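Trulham's tyre gamble makes the last round worth getting up for

October 14, 2018 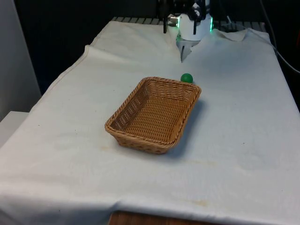 An empty wicker basket on a white tablecloth.

I stayed up far too late for this one and I'd do it again. If you went to bed after qualifying thinking the hill-and-circuit series was done and dusted, sorry, you missed the best race of the year, and the title is now going to the final round at Krajčí.

Quick catch-up for anyone who has only dropped in since July. Farkia have had the quickest car over a single lap all season, mostly down to the new rear suspension they brought in mid-year, and they came to Preltton leading the teams' table by 19 points. Trulham were second and had spent most of the winter being told (by me among others, I went back and checked the old columns, ouch) that their engine was too thirsty and their pit stops too slow. All Farkia needed was a tidy afternoon and both cars home in the points.

They didn't get it. The race was 30 laps, and for the first third it looked like a procession. Both Farkia cars got away cleanly, the lead one had clear air by the end of the opening lap, and I'm not ashamed to say I got up to put the kettle on. Then the drizzle rolled in over the back straight, which is the one part of Preltton where you really don't want it because the surface up there was relaid last year and still has a horrible sheen to it.

Everybody dived in for wets on lap 12. Well, everybody except Trulham! They left both cars out on slicks, and I yelled at the telly, because it looked like madness. For three laps it was. The second car had a huge slide at the hairpin and somehow gathered it up on the grass, and the lead one lost a heap of time just tiptoeing through the esses. But the rain never got any heavier, the dry line started coming back through the fast stuff, and suddenly Farkia were on the wrong tyre and tearing it to bits.

By the time Farkia blinked and stopped again, Trulham had track position and a lovely cushion. They still had to make their own stop, and you could see the crew had been practising, it was the neatest I've seen from them all year. Out they came, still ahead, with the quicker Farkia coming back at them hand over fist.

The last few laps were brilliant. Farkia had fresher rubber and caught the lead Trulham just as they got stuck behind backmarkers in the middle sector. There was one proper look down the inside at the final corner, wheels locked, a little puff of smoke, and that was that. Trulham held on by less than a second, with Farkia second, and the other Trulham came through for third after a scrap with the second Farkia that got a bit rubby for my taste. The stewards had a look at it and left it alone. I reckon that was the right call, though my inbox already disagrees with me.

So where does that leave us? Farkia still lead, but it's close enough that if Trulham win at Krajčí and Farkia have another muddled day, the trophy changes hands. Farkia's statement after the race said they'd "review the communication between the wall and the cars", and I'd love to be a fly on the wall for that chat. On the radio you could hear the lead car asking for slicks two laps before the team agreed to it.

Krajčí is a funny place to settle a championship. It's narrow, it's bumpy, and the climb out of the village is so steep that the heavier cars lose out badly on the exit. On paper that favours Farkia, who are lighter and who won there last season by a mile. Trulham's engine should claw some of it back on the long run to the finish, and they've got a revised gearbox coming that they tested before Preltton and decided not to race. I asked whether it would be on both cars and got a polite "we'll see", so read into that whatever you like.

A word on the crowd as well. Preltton has had a rough couple of years, with the flooded car park and the mess over camping passes, and it was lovely to see the grandstand at the hairpin full again. The queue for the shuttle buses was still shocking, mind you, and several of you have written in to say you missed the support races entirely. Organisers say refunds for the shuttle will be handled by email, so hang on to your tickets.

Practice at Krajčí starts in the morning local time, so it's a late night again for those of us following from home. My pick is Farkia by a whisker. I also picked Farkia for Preltton.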